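Craft Room & Workspace Forum > Tables and Surfaces
Topic: Light wood tabletop with paper down the middle - show me yours!

gyubin_k
I finally have a work table I love and I need to talk to people who get it. Light wood top, nice visible grain, 175 cm long, and I got it secondhand at the Cestgate market in October. The plan is to keep white paper down the center and leave bare wood on both sides. I can sort little parts on the white and see every one of them! My question is whether to oil the top or leave it alone. It already has a few marks.
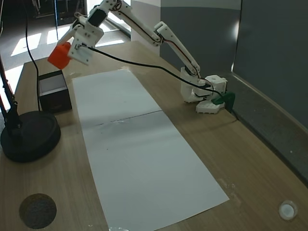 Please don't sand it yet! I had a top in the same sort of color and went at it with a sander on day one, and I still miss the old finish. Pale scuffs like the ones to the right of the paper are so minor, and I'd try a soft cloth and a little clear wax first. Also, I love a round cork-style pad in the corner. Mine has held my coffee for 2 years and there isn't a ring anywhere.
- Kristine Lacson

dagim_s
Going to disagree with Kristine on the wax. Wax and paper don't mix. I waxed my bench and the sheets I put down picked up greasy patches for weeks. Hardwax oil, thin coat, leave it overnight, done. I used the Trostenden one and my table still looks great.

Kristine Lacson
Dagim, how much wax did you put on, though? A pea-sized dab buffed right off never bothered my paper.

dagim_s
OK, more than a pea. Fair point. Still team oil!

gyubin_k
You two are great. Here's a closer one, with the grain running side to side.

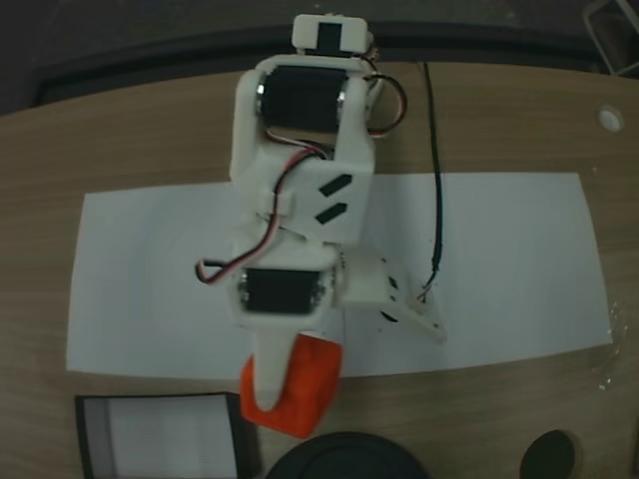
Orange block on the wood, right by the paper.

soonim
Oh, that grain! And orange on that brown is such a happy color combo. I vote for no finish at all for now. Live with it through the winter and see what it needs.

One thing about the paper: do you tape it? I buy the Gromero roll, 15 meters, and cut one long piece so there's no join. Before that I used separate sheets and small beads always found the gap.

jae_in_joo
I'm the opposite, Soon-im. Rolls never lie flat for me. They curl at both ends and I end up putting mugs on them. Two sheets end to end is so much easier, and when one gets grubby you only swap that one. I go through 12 sheets in a good month and it's still cheap.

soonim
Roll it backward on itself the night before! Works every time - well, almost every time.

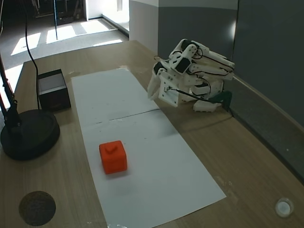

Two sheets end to end, orange cube on the near one.

jae_in_joo
See, that seam is hardly there. I'd call that a win for sheets. A few specks on the paper, but that's what it's for. I love a little open black box off to the side too. I keep one like it for offcuts and it saves me so much sweeping.

Kristine Lacson
Same, mine is an old Jang tea box with the lid torn off.

gyubin_k
Sold on sheets, sorry Soon-im! I'm going to test a dab of wax and a dab of oil on the underside tonight and I'll post both spots once they've had time to cure.

dagim_s
Label them! I didn't, and I had to guess which was which.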